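Speaker notes: comparing two gripper setups on drawer tasks
Vimala Menon, January

**Opening**

Keep this short. The work was a comparison between two controllers, Skivier and Dalthorpe, run on the same simulated two-arm robot. Same room, same dresser, same drawer tasks. We ran 400 trials per controller. Say up front that everything is in simulation and that we have no hardware numbers yet.

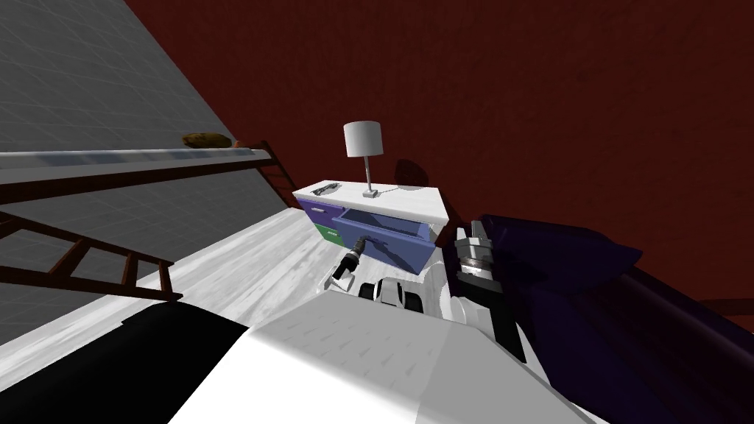 *Left gripper near the handle of the blue drawer, drawer open.*

**Why drawers**

Drawers are a good test for a gripper. The handle is small, the motion is a straight line, and any error in wrist angle shows up as side load. Mention that the head view is tilted in all our runs and that both controllers got the same view. Don't spend more than 2 minutes on this. 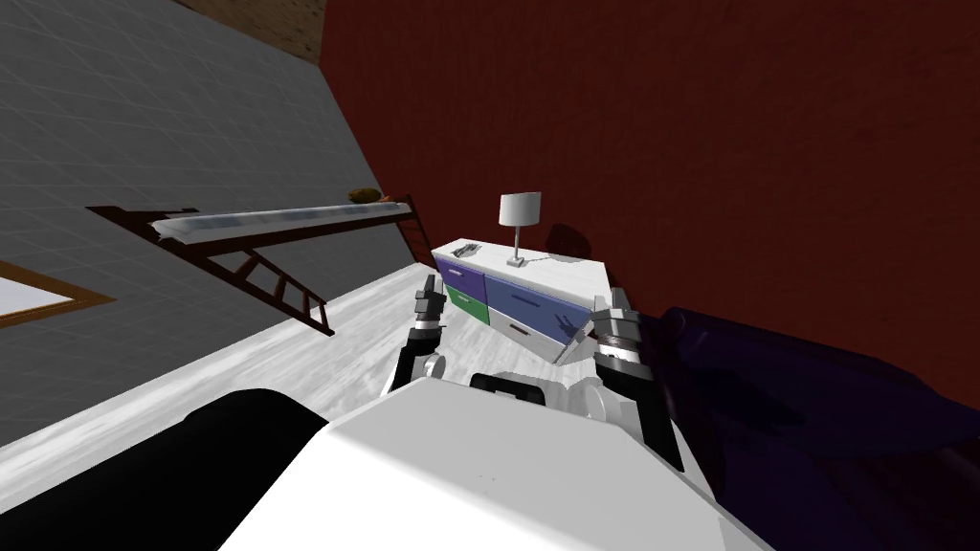 Does the second arm help when only one drawer has to move?

It helps a little with balance in our setup, but most of the gain goes away once the base is held still. We left both arms active so the two controllers would be tested under the same load.

**Wrist cameras**

Skivier uses the wrist cameras for the last part of the reach. Dalthorpe relies on the head camera until contact. Explain the tradeoff: the wrist view is close and detailed, but it loses the rest of the room. Shadow edges are also blocky at this range. We tried a higher shadow resolution and it slowed every run, so we went back.
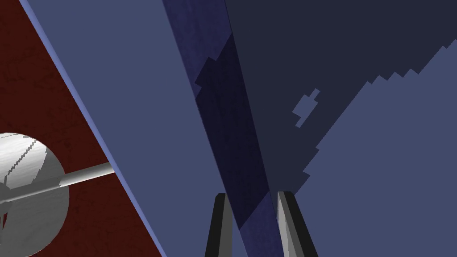

*Wrist view, both fingertips visible against the blue panel.*

**Contact settings**

Both controllers used the D'Souza contact model with friction left at the default. We changed finger closing speed 6 times before settling on one value. If someone asks for the full settings, they are in the config for build 2208. 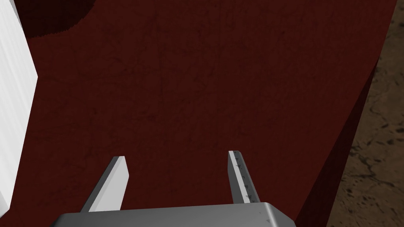 Finger spacing was the setting that took the most work. Too narrow and the fingers hit the handle on approach, too wide and closing takes longer than it should. We tuned it by hand, using the wrist view as a check. With the gripper open like this, both fingers stay in view and the plain red surface shows through the gap, so a wrong spacing is easy to spot. Pause on this one before moving on.

**Close**

Next step is the same test with the Zodberg gripper, which has longer fingers. Leave time for questions.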